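# About us

Hi! I started Tiltuvham in a rented unit behind a tile shop in Bavbridge, mostly because I'd spent years writing software for machines and had gotten tired of guessing what they would do with a sweater. We're a small outfit that records robots doing household chores, over and over, so the people who train them have something decent to learn from. Laundry is the big one for us. We also do dishes and a fair amount of tidying up, but if you've found us through a friend, it was probably laundry.

What we hand over is a set of what we call examples. One example is one short job from start to finish: get the garment, put it where it belongs, let go. Somebody on our side steers the arms by hand, and everything gets written down along the way, the camera views and the joint positions and when the gripper opened or closed. A learning system then chews through a big pile of these and tries to work out the pattern. It's slow, fiddly work, and I love it!
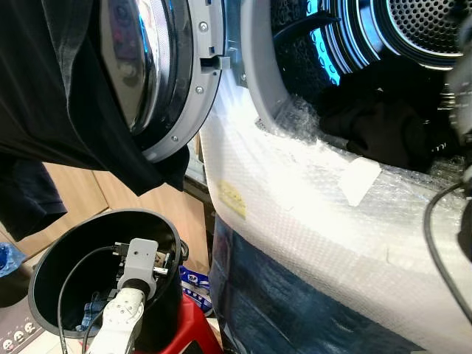

*Photo: Tiltuvham*

Clothes are hard. A cup is the same cup every time you reach for it, but a shirt is a new shape whenever you drop it, and a dark shirt inside a steel drum is about the worst thing you could ask a camera to look at (shiny metal, black folds, no clear edge anywhere). So we do a lot of dark clothing on purpose. A customer once asked us for "nice clear colorful laundry" and I talked them out of it. People's real hampers are full of black socks.

Our current big job is called Hulik, and it's all about front-loading washers. As of November 2025 we have 919 finished examples in it, each one watched all the way through by a person before it counts. We throw out plenty. If the operator got confused and stopped halfway to think, out it goes. If the gripper missed, went back and got the thing on the second try, that one stays, and we mark it, because a system that has only ever seen perfect grabs is lost the first time it fumbles one.

Before anybody records for Hulik they do 33 practice runs that we don't keep. I did mine too, and they were terrible. 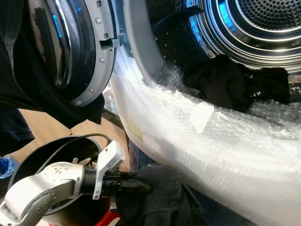

The other thing we're picky about is variety. It's easy to record the same move hundreds of times with the garment lying in the same spot, and you end up with a robot that's brilliant at exactly that spot. So we have a list of 17 starting setups for the washer work and we shuffle through them. The clothes might begin in the drum, or in a bucket, or hanging over the door. Sometimes the bucket moves a few inches and that's the whole change. It sounds like nothing, but a few inches is plenty to ruin an arm's day if it has never seen them.

We also leave clutter in. Kitchens and laundry corners have bottles and bags and cables in them, and I'd like our examples to have them too. I used to clear everything away before we started recording, and back in March we looked at how that older material was doing next to the messier stuff and I quit clearing.

Every example goes out with a plain sentence saying what the operator was asked to do. We write those ourselves. "Take the black shirt out of the washer" is a good one. "Manipulate textile item" is a bad one, and yes, I wrote that, in our first batch, and it's still in there.

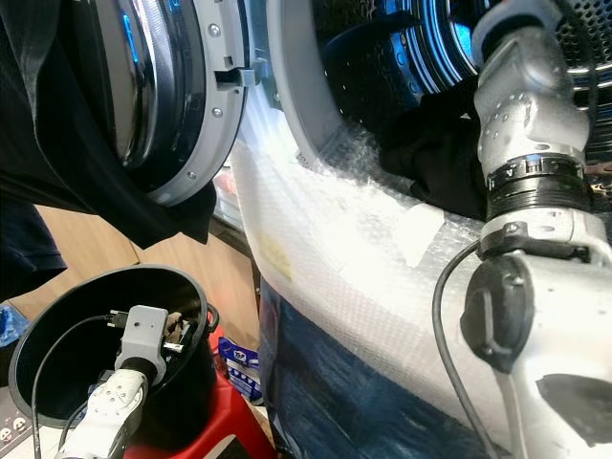

On the practical side, the arms live on stands we can roll from one corner to another, and the grippers get cleaned far more often than you'd think, on account of lint. Lint is my enemy! It gets on the cameras, it gets in the joints, and it looks awful in close-up. Our operators work short shifts with real breaks, since steering two arms at once wears you out in a way that sitting in a chair shouldn't.

The review side is done with a tool we call Lukoševičius (long story, one of us lost a bet about spelling). It plays all the camera views next to each other and lets you flag a moment with one key. We built it for ourselves and we've shared it with a couple of customers who asked nicely.

If you're working on a learning system and need examples of some chore, write and tell us what the robot is supposed to do and what kind of arms you have. A rough idea is fine. We usually record a small trial batch first so you can see whether it's any use before you order more. And if you live near Bavbridge and think you might like to fold towels by remote control for a living, get in touch about that too, we're looking for two more operators and we'll teach you the rest.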